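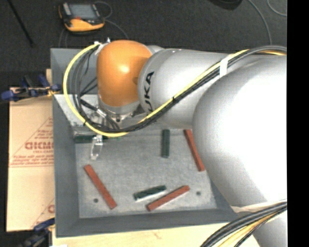 Why bins have sloping sides

Look at a storage bin from the top. In many bins the opening is wider than the floor, so the walls lean outward. The lean is called draft.

Draft does two jobs. Many plastic bins are made in a mold. A bin with perfectly straight walls would grip the mold and be hard to pull off. Sloping walls let go easily. The slope also lets empty bins stack inside each other, which is called nesting. Nested bins take up much less space on a shelf.

There is a cost. A sloping bin holds less than a straight box with the same opening, and blocks cannot sit flat against its walls.

The floor of a bin gets scuffed over time. Hard things slide across it and leave tiny scratches. The scratches scatter light in many directions, so a worn floor looks dull.

Try it: Measure across the top of a bin, then across the floor. Subtract the smaller number from the larger one. If the top is 37 centimeters and the floor is 31, the difference is 6. Each side leans in by 3.

Words to know: draft, mold, nesting

Text: Iida Savolainen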